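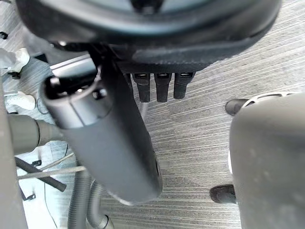 Minutes, Skorasell demonstration group, August. I took these down myself, so shout if I've got anything wrong. We started with the count: 105 kitchen examples saved, 70 of them passed for training. The wrist view came up next -- it takes in a lot of the robot itself, grey arm link, black bumpers, even a pair of white shoes on the floor, and we agreed to keep such clips but tag them. Wunent want the tags by the next upload.

Dishes took up most of the hour (as ever!). We'd like more slow grasps and fewer perfect ones, and I said I'd rewrite the task sheet.
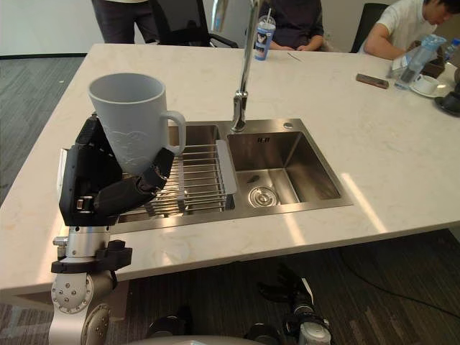 Ciobanu's labels still lump "pick up" and "place" together, so we're splitting them into 2 steps. Roughly 3 evenings' work, I reckon, and I've got the first of them. 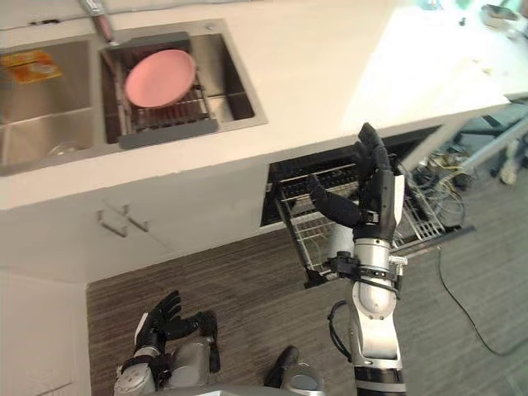

Item 4: plate on the rack, dishwasher drawer out.

We left the Nistus storage quote for next time. Finished at half past four.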